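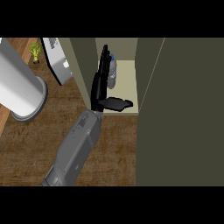 Water bottle in an open cupboard.

Storing drinking water at home - how much and how often do you swap it?

pebbledash_lane
We're on the edge of Gwilliam, end of a long supply pipe, and we lost water twice in August. The first time was four hours, the second was most of a day and a night. The bottled water point was at the leisure centre and the queue was out to the main road by 8am. I'd like to keep some in. There are four of us and a dog. The leaflet that came through the door said keep "a sensible supply", with no figure given. What do people do, and where do you put it? The kitchen is small and the only spare space is one wall cupboard and the bottom of the airing cupboard.

tapwasher
Not the airing cupboard. Keep it somewhere cool and dark. Under the stairs is good if you have it.
I work on three litres each a day for drinking and a bit of cooking, for two days. That's 24 for four people and then a few more for the dog and for brushing teeth. Toilets are separate, you don't want to be flushing with bottled.

moorfoot
24 litres weighs 24 kilos plus the plastic. Please don't put that in a wall cupboard. We had one come down in our old house with nothing but tins in it, and it took the kettle and most of the tiles with it.

pebbledash_lane
Good point, I hadn't thought about the weight. It might be a couple of bottles up there to grab and the rest on the floor.

Oxtail_21
I think this is a lot of fuss for the sake of one bad month. I've lived in Pivance since 2000 and we've been off 16 hours in total. Fill the kettle, fill two saucepans, and if it goes on longer the company brings it to you. I'm not giving up half a cupboard for it.

tapwasher
You can only fill the saucepans if you know it's going off. Ours has never come with a warning. It was just a cough in the tap and then nothing.

Oxtail_21
Fair enough, though there's always something in the fridge to drink.

quillet
With a baby in the house that doesn't work. We were making up bottles when ours went. Check the label if you're buying water for that, as some mineral waters have too much sodium in them. And it still needs boiling. The health visitor went through it with us.
Also, ring your water company and ask about the priority list. We're on it because of the baby, my mum's on it because of her age. When it went off in the spring hers was left on the doorstep by teatime. I had to go and collect mine, so being on the list isn't a guarantee.

moorfoot
Seconded on the priority list. Ours took ten minutes on the phone.

larch_and_co
On containers, I've got two of the Zovell ten litre ones with the tap at the bottom. They're fine, but the tap drips if you overtighten it and I've had to replace one washer. I fill them from the kitchen cold tap, right to the top, lid on, date on a bit of masking tape. I empty them on the garden every six months and refill when the clocks change so I don't forget.

tapwasher
Six months is too long for tap water in my opinion. I'd do it far more often than that. Shop bottles are different, you go by the date on them.

larch_and_co
I've never had a problem with it. It tastes a bit flat, but pour it between two jugs and it's all right.

tapwasher
Tasting all right and being all right aren't the same. If it's been sat for half a year I'd boil it first at least.

larch_and_co
I do boil it if it's for drinking - should have said. Mostly it goes in tea.

Nanard_allotments
For toilets, a water butt. Ours is on the shed downpipe and a bucket of that flushes perfectly well. Put it straight in the pan, don't fill the cistern with it as you'll get grit in the valve. We got through nearly 21 buckets when the main burst on the hill. If you've no garden, a lidded bin in the bath does the job, but you have to have filled it beforehand.

Oxtail_21
So now we need a butt, a bin, two jerrycans and a floor strong enough to take it all.

Nanard_allotments
You need a bucket. The rest is up to you.

quillet
Does anyone know if you get anything back for the time it's off? Our neighbour said it's automatic.

moorfoot
Have a look at your next bill. We had ours taken off without asking, after a long one. If it isn't there, write to them with the times. Keep a note of when it went and when it came back.

pebbledash_lane
Thanks all. I've measured under the stairs and the hoover can move, so there's a gap 286 mm wide down one side, enough for a row of two litre bottles with another row behind. I'm going for 24 litres for us and four for the dog, shop bottles, and I'll use them by the date and replace as we go. I rang about the priority list too, for my dad next door. They're sending a form.
Will look at a butt in the spring.

larch_and_co
Put the oldest at the front. I didn't and had to take the whole lot out.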